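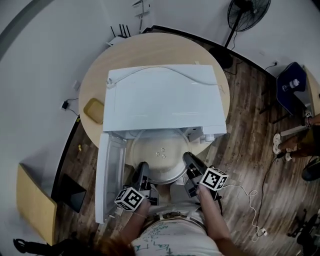
A white microwave with the door open and the glass plate in its place, on a round table of light wood.

The Plate That Turns

When I rented my first room, in a street behind the Chauvin bakery, the kitchen was one table and one microwave. I lived like this for eight months, and I learned that a small oven must be cleaned more often than a big one.

Most of us wipe the walls and close the door. The glass plate we forget, and under it the rollers, where the crumbs go. When the plate begins to knock at every turn, it is usually a grain of rice.

Brock Gauthier has repaired kitchen machines for 20 years in his shop, Reso. I visited him on a Friday in May, and he gave me coffee and a short lesson. First, he pulls the plug. Then he lifts the plate with both hands, straight up, and only when it is cold. "People wash hot glass under cold water," he told me. "After, they come to me for a new one."

He washes the plate in the sink with ordinary dish soap. For the floor of the oven he takes a soft cloth, a little warm water and much patience. The rollers he wipes one by one, and he dries everything before the plate goes back. It must sit flat on its supports and turn freely when he pushes it with a finger.

The door needs a cloth too, mainly along the edge where it closes. I did mine the same evening, and it took less time than heating my soup.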